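Cistport Laundry Room – Folding and Sorting Gallery

Page 2 of the workroom gallery. Notes by Meriem Kamel, last revised 16th September.

The pages in this set cover cloth handling at the Cistport workroom: sorting, shaking out, folding and shelving. Plain-colored pieces are grouped by color first and by size second. The current stock list runs to 2815 pieces, including towels, covers and work shirts. Entries are kept short. Full folding instructions are on the Brolby sheet, posted inside the cabinet door.

Gray cloth is handled as its own group. Folds in a smooth, matte fabric show mainly as shading, so the sorting table has a white top and the lamp over it is set low and to one side. Wanpen Thepsuriya set the lamp height in December and it has not been moved.

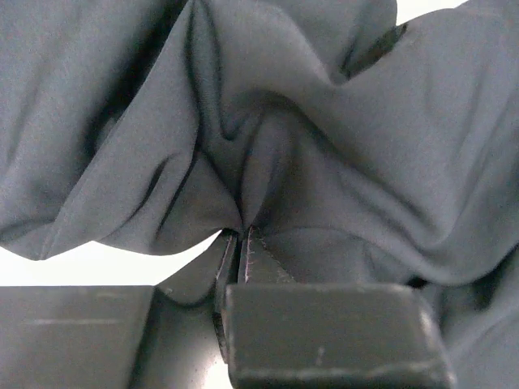
Gray cloth, fine weave, pinched at one point. The creases spread outward from the pinch, with wider folds toward the right.

A single-point hold is used to let a bunched piece drop open. Once it hangs freely, find a corner and follow the hem to the next one. Do not pull from the middle of a piece – the creases set there and have to be pressed out later. Pieces with a stitched hem are easier to trace than pieces with a cut edge.

Folding sizes

Small pieces: fold in half twice, open edge to the back of the shelf.
Medium pieces: fold in thirds lengthwise, then in half.
Large pieces: two people, corners matched before the first fold. Ji-hoon Han and Faisal Marwat do these on Monday mornings.

Shelving

Stacks on the Galus shelves hold 17 large pieces each. Small pieces go in the Bang drawers, 100 to a drawer, or 200 in the double drawer at floor level. Labels face out. Pieces with a pressed-in crease go back to the ironing rack – see page 3, with notes by Zinhle Zulu.

Previous page: Washing and drying
Next page: Ironing rack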